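From: Shiuli Bhuiyan
To: Skorkgate Flower Table list
Sat 3 October
Subject: Re: Wallpaper and the roses

Miah wrote:
> Could we have less pattern? Flowers in front of flowers makes my eyes
> water. Also, has anyone got a plan for the yellow ones?

Dear Miah,

I hear you on the pattern. I chose it from a sample the size of a biscuit, on which the carnation looked quite modest. 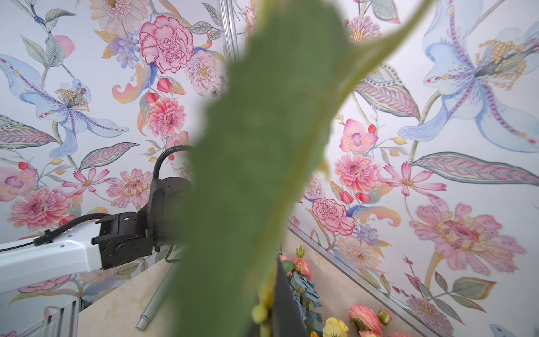 It stays up, I'm afraid. Odar has pasted both sides of the corner and isn't speaking to me about paste. As to the yellow roses, my plan is to bunch them low, with the orange one tucked in. The big dusty-blue rose can go wherever it likes, as it does anyway.

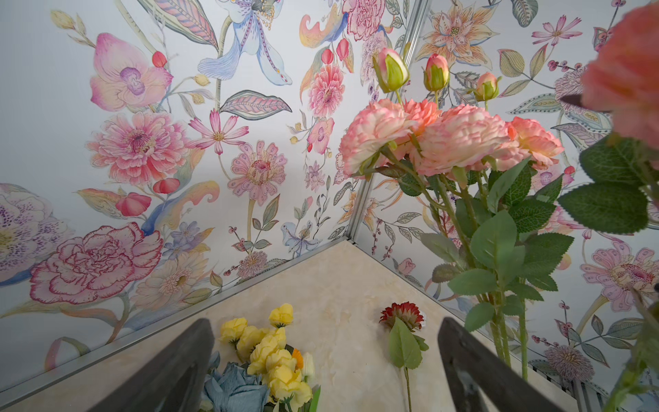
The red spiky one I'd put in last, on its own stem, well clear of the pink. Clarno wants 80 more stems. I have said no, and will say it again on request.
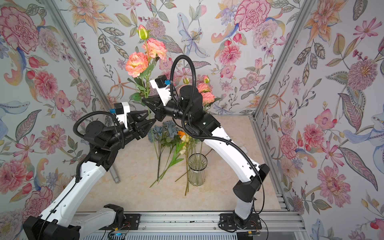 Tall stems at the middle of the table, carnations on the wall behind.

If you must have plain paper, bring a roll and your own ladder.

Shiuli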